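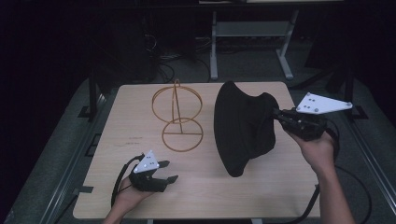
Roos Verstraete once told her evening class that she could forgive a hat almost anything except a bad brim, and she went on to say that most bad brims are made at the cutting table, long before anyone threads a needle. I have thought of that remark more often than I can tell you, usually with a pair of shears in my hand and a piece of good cotton in front of me.

Chapter 4
Soft Hats: The Crown, the Side Band and the Brim

If you have worked through the first three chapters, you already know how to take a head measurement and how to mark the grain on your cloth. Now we come to the part I have been looking forward to — a whole hat, made from start to finish, that you can wear out of the door in September and stuff in a pocket when the rain stops.

The bucket hat is a friendly place to begin. It has a flat top, a side band and a sloping brim, and every one of those pieces will come back in later chapters under some other name. The old Wouters workroom in Dullel started its learners on this shape, and they were expected to make 20 of them before they went near felt. I won't ask that of you! Two or three will do, preferably in a fabric you don't mind spoiling.

We begin with the brim, for Roos's sake. Have your tracing paper ready, along with the measurement you wrote down in Chapter 2, and please read Section 4.1 all the way through before you cut anything. My own first brim came out nearly an inch too short at the back seam, and I wore it anyway, all summer long.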